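How to Follow a High-Altitude Balloon Flight from Your Backyard

If you've never tracked a weather balloon, you are in for a treat! A little package climbs past the height of any airliner, talking the whole way up, and you can listen in from a lawn chair. I started in September and I've barely had a free weekend evening to myself.

What you need

A cheap USB radio receiver, an antenna, a laptop and a bit of open sky. I use a Bornano receiver, the plain one with the metal case, and a homemade antenna cut from stiff wire. The software is called Zisgate. It's free, and it runs fine on my very tired laptop.

Step 1: Find a launch

Many weather stations send up 2 balloons a day, at fixed times. Look up the one nearest you and write down the launch times in UTC, then convert them to your own clock (I got this backward on my first try and sat outside listening to nothing). Clubs fly their own balloons too. Ours, the Dalgate group, posts its flights a week ahead.

Step 2: Set up the antenna

Get it as high as you safely can and keep it vertical. A fence post is good, a porch roof is better. Run the shortest cable you can get away with, and keep it away from the laptop's power brick, which is noisy.

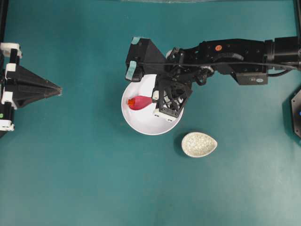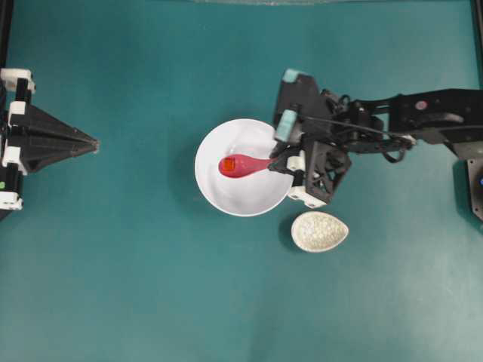
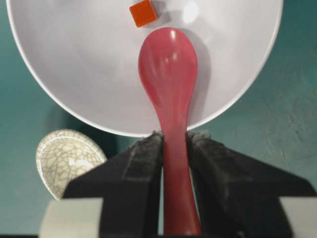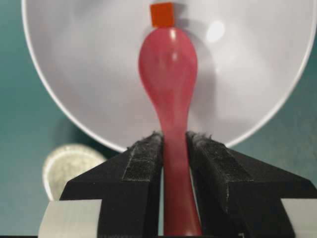 Step 3: Find the signal

Open Zisgate and choose the waterfall view. Tune to the frequency listed for your station and set the gain in the middle. You're looking for a thin, steady line that drifts a little as the transmitter cools down. Click on it, pick the matching decoder, and wait. When the first position pops up on the map, you will probably yell. I did!

If the line is there but nothing decodes, lower the gain first. Too much is a more common problem than too little.

Step 4: Watch it climb

The altitude number is the fun part. Expect a steady rise for a couple of hours, then a burst and a very fast drop that slows as the air thickens. My best catch so far was a club flight launched from the Cloutier field, and I held the signal until it was 2,000 feet off the ground on the way down. Lorne Pelletier, from the same group, beat me easily with his antenna on a 37-foot mast. I'm pricing poles now.

Step 5: Save your log

Zisgate doesn't save by default, so turn logging on before launch. Export the file afterward and open it in any spreadsheet. Plot altitude against temperature and you can see right where the balloon crossed into the stratosphere, because the air stops getting colder. I love that graph so much I printed it.

For a second flight, try the evening launch. The air is often calmer and there's a chance of spotting the balloon by eye if the sun is still on it, so bring binoculars and a warm hat.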